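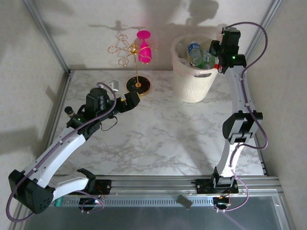 Mylene Gatchalian

Re: [gornach-wine] Corks pushing out after bottling

On 2/25/18, Sebastian wrote:
> I bottled the plum wine two weeks ago and 11 of the corks have
> started to creep up. Two are standing a quarter inch proud of
> the glass. I used the Grerko floor corker that belongs to the
> club and the size 9 corks from the last group order. The bottles
> went on their sides the same evening. Is it the corks or did I
> bottle too early? I don't want to pull the whole batch if I
> don't have to.

Sebastian,

Before you blame the corks, check how full the bottles are. With size 9 corks you want a gap of half an inch to three quarters between the wine and the bottom of the cork. If you filled higher than that, the air under the cork got squeezed when it went in and it has been pushing back ever since. Laying them down the same evening makes it worse. Stand them up for three days next time, then turn them.

The other thing is what you did to the corks beforehand. If you boiled or soaked them they come out slick and they will slide. I quit soaking mine years ago. A quick rinse in sulfite solution and a shake in a colander is all they get.

If the fill level looks right, then you have to think about fermentation. Open one of the two worst ones. If it hisses or you see fine bubbles on the side of the glass, it is working again and the whole batch should go back into a carboy under an airlock. Plum is bad for this. It stalls in a cold basement, reads the same for a couple of weeks, and starts up again when the furnace runs more. What was your final reading, and did you add sorbate? You didn't say.

If there is no gas at all, push the corks back flush, stand the bottles up and look again in a week. Keep them somewhere that stays the same temperature day and night. Mine are on the north wall, away from the dryer vent. 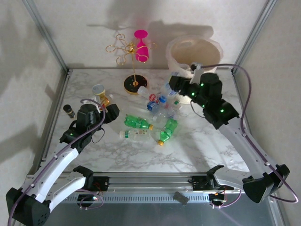 Bottles in the center of the table.

On the corks themselves, that order was a bag of 2000 from Odeck, lot 1509, split ten ways at 200 each. I have used most of my share on an apple and a Concord and none of them have moved. Has anyone else on the list had trouble with that lot? If so, write to the list and not to me, so we have it in one place before the April order goes in.

Also, whoever has the corker now, please look at the depth stop. The lock nut was backing off when I returned it and the last few corks went in deeper than the first ones. It needs a half-inch wrench.

Mylene

--
gornach-wine mailing list
To leave the list, send a message with "unsubscribe" in the subject line.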